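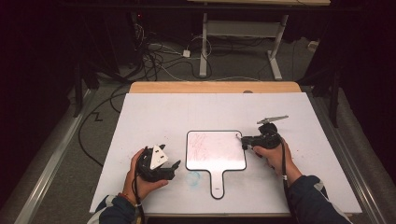
Premarital agreements: what changes in the intake process

From April, couples who use the Maluleke family office in Dremville will complete the premarital agreement intake in two separate sittings. The earlier practice was a single joint appointment. The change applies to new files only. Files opened before April stay on the old schedule unless both parties ask in writing to move.

A premarital agreement is a contract. It sets out how property, debts and income will be treated during the marriage and if the marriage ends by divorce or death. It does not decide child custody, and terms that try to do so will be struck from the draft. Terms on child support are handled the same way.

In the first sitting, each party meets separately with an intake clerk and lists assets and liabilities. Bank balances, retirement accounts, real estate, vehicles, business interests and loans all go on the form. Balances should be taken from the most recent statement. An estimate is accepted for household goods but must be marked as an estimate. The form runs to 7 pages, and blank fields have to be filled with "none" before it can be logged.

The office now stores the forms in Tidero, which replaces the paper folders and the shared drive. Each party receives a separate login. Neither party can open the other's form until both are marked complete, at which point both become readable and are locked against edits. A correction after locking requires an amendment sheet signed by the person making it. The amendment is attached to the original and does not overwrite it. 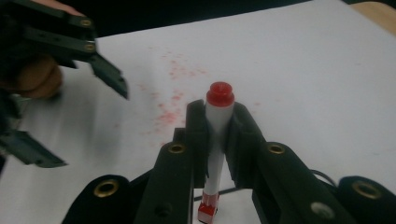 Once both forms are locked, there is a waiting period of three weeks before the second sitting. During that time each party is expected to read the other's disclosure and to obtain separate legal advice. The office cannot advise both sides on the same agreement. A party who chooses to go without a lawyer signs a waiver form, and the waiver stays in the file with the agreement.

The second sitting is joint. The draft is read through clause by clause, starting with the definitions of separate and shared property. Most of the time goes to three subjects: growth in the value of a home owned by one spouse before the wedding, debts taken on by one spouse alone, and what happens to a joint account after separation. Couples who have already discussed these tend to finish in one visit. Others book a further appointment — there is no limit on the number, but the wedding date should be kept in mind. Signing in the final days before a ceremony invites a later claim of pressure.

Inheritance terms need extra care. A waiver of rights in a spouse's estate should match what is said in each person's will and in any beneficiary forms held by an employer or insurer. The office checks the wills if copies are supplied. It does not contact employers or insurers.

Payments are taken through Zemix at the time of booking. The flat fee is $518 for both sittings and one round of revisions — further rounds are billed by the hour. Outside legal advice is a separate cost, paid directly to the lawyer concerned.

Signed originals are returned to the parties, one each, and a scanned copy is kept in Tidero. To change the agreement after the wedding, both spouses must sign a new document.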